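So, can they do the boring jobs yet?

My sister asked me this over dinner, because she has two kids, one dishwasher and a mountain of laundry, and she read somewhere that robots are nearly there. I said sort of! Then I talked for the whole of dessert, so I might as well write it down.

At home, my answer is still no. I've had a Kandex floor cleaner for five years and it does the hallway beautifully, but socks defeat it every time. Folding a shirt, finding the right lid for a tub, wiping under the toaster (who even does that?) are all miles harder than they look, and every kitchen is different.

Shop-floor work is where I get more hopeful. Over at Gimbridge they strip old office computers for parts, and I can't think of a better test. The cases have screws and clips and cables that flop wherever they like, and then you get to the processor, with its fiddly little lever and a socket you really don't want to scratch. A person who's good at it barely looks down. For a machine, getting the fingers close without bumping the memory slots is a job all by itself.
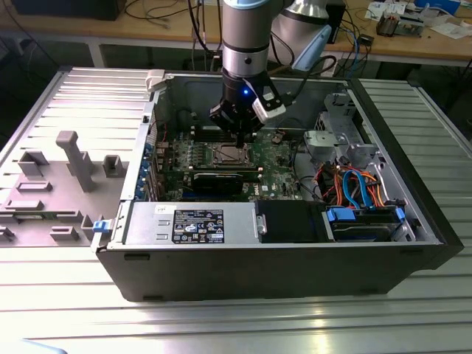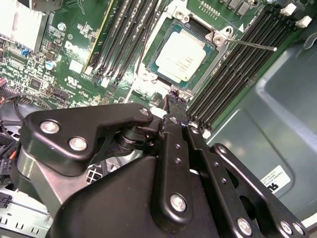

Salamatu Etim wrote back after I sent her a draft of this, and she thinks I'm being too kind to the shop floor. Her view is that one computer on a table is easy mode, and she'll be impressed when a robot can take a mixed pallet with 7 different models on it and not need anyone to come over and help. She'd also like one that does bathrooms, please, and she'd pay for that tomorrow.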